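Célula de treino Lika, configuração de bancada

A Lika é a célula simulada que a Jasuver distribui junto com o pacote de manutenção Virska. Quem cuida de braço robótico sabe como é difícil arranjar hora livre na máquina para testar um ajuste de pinça, e aqui dá para errar à vontade, repetir e errar de novo! A cozinha virtual vem pronta, com bancadas de mármore, louça e peças de formatos bem esquisitos, que são ótimas para pôr a preensão à prova.

A configuração padrão carrega o braço no pedestal, com a pinça apontada para baixo e a bancada principal ao alcance. Keabetswe Motaung, que montou o perfil inicial, recomenda começar pelas peças compridas e achatadas: qualquer folga de alinhamento aparece logo nas pontas.

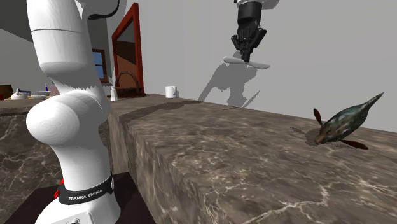 Braço Franka Emika com uma peça alongada na pinça, diante da bancada de mármore.

Antes da primeira sessão, confira três ajustes no painel Virska:

Abertura dos dedos: o perfil de fábrica usa 44 mm. Para peças finas, reduza aos poucos.
Passo de simulação: 200 Hz atende quase tudo; suba para 600 Hz se o contato ficar instável.
Origem da ferramenta: refaça sempre que trocar o modelo dos dedos.

A vista próxima da pinça é a nossa parte favorita (passamos tardes inteiras nela). Com os dois dedos afastados e a borda de um painel transparente entre eles, fica fácil julgar a centragem antes de mandar fechar. O material transparente ainda sai com contorno serrilhado nessa vista, então use a borda clara vertical como referência e deixe o recorte escuro de lado.
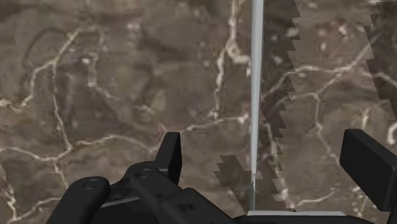 De quanto em quanto tempo devo refazer a calibração da pinça?
A cada 24 horas de simulação acumulada, ou logo depois de qualquer mudança no modelo dos dedos. O procedimento fica no menu Manutenção e grava o perfil anterior automaticamente.

Os perfis salvos abrem também na versão de novembro. Se a pinça fechar torta depois da importação, apague o arquivo de origem da ferramenta e calibre outra vez.

Itens relacionados
Pacote de manutenção Virska
Biblioteca de peças Fourie
Guia de troca de dedos, por Lungile Le Roux
Perfis de pinça para peças finas

© Jasuver. Todos os direitos reservados. | Contato | Voltar ao topo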